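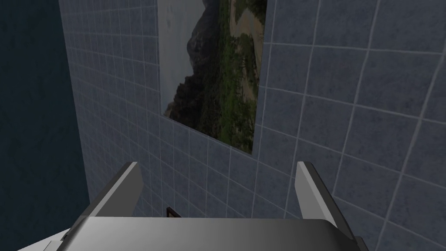

Figure 6.1 A landscape picture mounted on a wall of blue-gray square tiles.

Chapter 6
Tile and Stone

Key terms: bisque, glaze, grout joint, field tile, mosaic, substrate, absorption, sealer

Ikechukwu Nwankwo was two years out of trade school when he took on the kitchen at Pranura, a guesthouse with a dining room and a long service counter. The owner had already picked out the wall tile. It was a soft clay tile with a crackled glaze, and she had bought 600 square feet of it at a closeout sale in February. Nwankwo asked to see the box. The label said the tile was for dry interior walls only. She had planned to run it behind the dish sink.

They argued for most of an afternoon. In the end the crackled tile went up in the dining room and a denser glazed tile was ordered for the sink wall. The owner still prefers the first one. Both walls are in good condition.

Choosing a hard finish usually goes this way. A client likes a color or a pattern, and the person doing the work has to find out whether the material can take the conditions in the room. This chapter covers what you need in order to answer that question. You will not learn to set tile from reading it. Setting is covered in Chapter 9, and most of it has to be learned with a trowel in your hand.

6.1 What Tile Is Made Of

Ceramic tile starts as clay mixed with other minerals. The mixture is pressed or extruded into shape, dried, and fired in a kiln. The fired body is called the bisque. A glaze, which is a thin layer of glass, may be applied before firing or between two firings. Glaze gives the tile its color and keeps water out of the face. The back and the edges are normally unglazed, so water that gets behind a tile can soak into it.

How much water the body takes up is called its absorption. To measure it, a dry tile is weighed, soaked by a standard method, and weighed again. If the dry tile weighs 100 ounces and the soaked tile weighs 106, the absorption is 6 percent. Porcelain has a very low absorption. Soft wall tile has a high one, and it should be kept out of places that freeze.

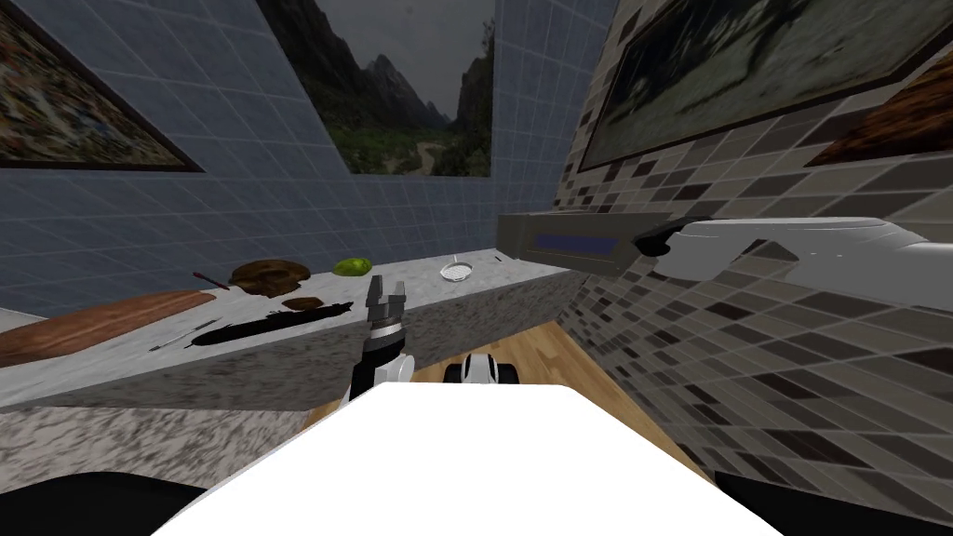
Stone behaves differently because it was not made to a recipe. Two slabs from the same quarry can differ in color, grain, and strength. Granite is hard and stands up well to knives and hot pans, though most granite is sealed to keep oil from leaving a dark spot. Marble is softer. Lemon juice and vinegar will etch a polished marble surface, and a sealer does not prevent this, as the acid reacts with the stone itself. Customers should be told so before they sign an order.

6.2 Size, Joint, and Pattern

The main tile on a surface is the field tile. Square field tile set in straight rows makes a grid, and a grid shows every error. If the floor or the counter below is out of level, the first row has to be cut to fit, or the whole wall will follow the slope. Small tile in mixed colors is more forgiving. The eye does not settle on one line, and the many joints let the sheet follow a wall that is slightly uneven.

Joint color matters as much as joint width. Light grout on a darker tile draws the grid clearly. Grout close to the tile color lets the wall read as one surface. When two kinds of tile meet at a corner, decide early which grout each will get, and write it on the drawing.

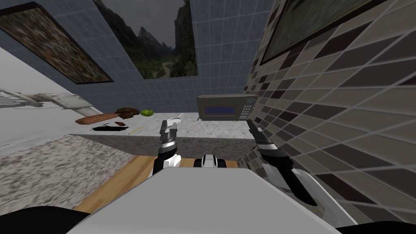
Figure 6.2 Tiled walls and counters in a kitchen.

6.3 Hanging Things on Tile

Shelves, rails, and framed pictures are often added after the tile is finished. Drill with a bit made for glass or masonry, at low speed and with the hammer setting off. Put the hole in a grout joint if the joint is wide enough for the anchor, since grout can be patched and a cracked tile has to be replaced. Seal around the anchor on any wall that gets wet.

Before You Read On

Find a tiled wall in your school or home. Sketch one section of it, including the joints, and mark every cut tile. Then write down where you think the installer began. Keep the sketch for the layout exercise at the end of Section 6.4.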